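Collby bench 2: hand-held gripper station
Start-of-shift inspection, January
Checked by: Eun-ji Yeo
Countersigned: Dong-hyun Ki

1. Sheet flat on the board, no folds under the work area. OK
2. Board seated between the side rails, does not rock. OK
3. Rails: end bolts tight. One on the left took a quarter turn. OK after adjustment
4. Organizer upright on the sheet, compartments empty of swarf and tape ends. OK
5. Stands either side of the bench: feet locked. OK

Grippers are checked in the hand, by the person who will use them, with the organizer in its place. Open and close each one fully before signing. Do not sign for someone else's pair.

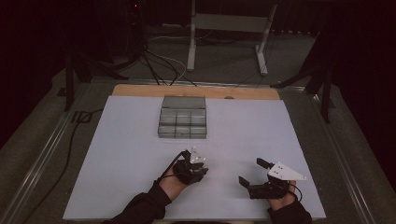 Gripper check at bench 2, right gripper open, organizer on the sheet.

6. Left gripper: fingers meet along their full length. OK
7. Right gripper: fingers meet along their full length. Small gap at the tip. Abla Qudah to re-seat the finger. OPEN
8. Top plates: screws tight, no cracks at the holes. OK
9. Gripper cables: strain relief sound, enough slack to reach the back of the sheet. OK
10. Floor cables: clear of the operator's feet. Not tied. Comment: same as last month. Please fit clips before the Flaltska run. OPEN
11. Curtains drawn clear of the rails. OK
12. Stop button pressed and reset at 8.15. OK

Cycle count since last finger change: 1000. Change pads at the next service.

Item 7 must be closed before the right gripper is used. Item 10 can stay open for 3 shifts, then the bench is tagged out. Send both to Jhun Bañez when done.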